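3.2 Who notices when a relay goes quiet

The literature on broadcast outages has a favorite unit, the household, and a favorite adjective, "affected." A transmitter serving 3,000 households goes down, and the next morning 3,000 households have been affected. We used the same arithmetic ourselves in the grant application, so we are in no position to be superior about it. The difficulty is that a household with its television off at four in the morning is affected only in the sense that it is affected by weather in another state.

Our interviews in the Mevel valley were meant to get closer to the matter. The valley takes its television and most of its radio from a single relay on the ridge above Trindel, a site with one access road, one power feed and a fence that Fairclough, who walked its length for us, rated as "a suggestion." In July the relay was off the air for 15 hours after a fire in the equipment cabin. A statement claiming the fire as an act of resistance appeared online that evening. It ran to four pages, three of which were on the shortcomings of other radicals.

We spoke to 125 residents in the weeks that followed. Asked what they had done when the signal went, most described a sequence familiar to anyone who has owned a television: they changed the channel, they changed it back, they blamed the set, and they blamed whoever had last held the remote. Only after this did the possibility of an outside cause come up, and then the suspects were the operator, the government and the trees, in that order. Sabotage was mentioned unprompted by two people, one of whom also raised it in connection with his water bill.

This is awkward for the theory of propaganda by deed, which assumes that the deed will be recognized as one. The authors of the statement wrote of tearing a hole in the spectacle. The residents, for their part, wrote to the operator asking for a partial refund. Görtz has argued in an earlier draft of this paper that the refund letters are a form of political speech. Orakzai thinks they are letters about refunds. The disagreement survives into the present version.

The silence was also uneven. Homes with a wired connection barely registered it. Those without one, mostly older tenants at the upper end of the valley, lost television, radio and the local flood notices together. Several of them had battery radios bought for emergencies, on official advice, and tuned to the station that had just burned. Whatever the attack was intended to say about power, it said it most clearly to people who had very little.
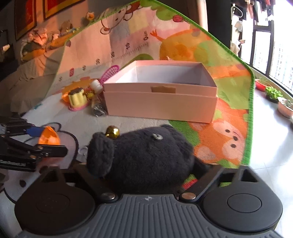
Figure 4. Black plush toy with a small gold bell, held in the jaws of a hand-held gripper.

3.3 Reading the statement against the damage

We turn now to the claim itself. Claims of this kind are usually coded for ideology and target, and filed. We coded ours for accuracy as well, which took an afternoon and made us unpopular at one workshop.

The statement asserts that the whole region was cut off. The operator's log, which Farquharson obtained after 290 days of correspondence, shows one relay and its dependents. The statement puts the losses in the hundreds of thousands; the repair invoices come to less than that, though the operator's own press release used a larger figure than either. Here the two sides were in rare agreement. Both had an interest in the fire being as big as possible, one for its reputation and the other for its insurer.

Local coverage split the difference by repeating everything. The Zuvia paper led with the attackers' numbers and closed with the operator's, with no indication that these described the same cabin. Swanepoel, the contractor that rebuilt it, was not asked. Its site manager told Chisholm that the main obstacle to restoring service had been a locked gate to which three organizations held keys, none of them the right one.

We draw a modest point from this. Counting attacks by what their authors claim produces a very busy map. Counting them by what was out of service, for whom and for how long produces a thinner one, with the trouble bunched in places that had a single relay to begin with. The next section takes up the question of why there was only one.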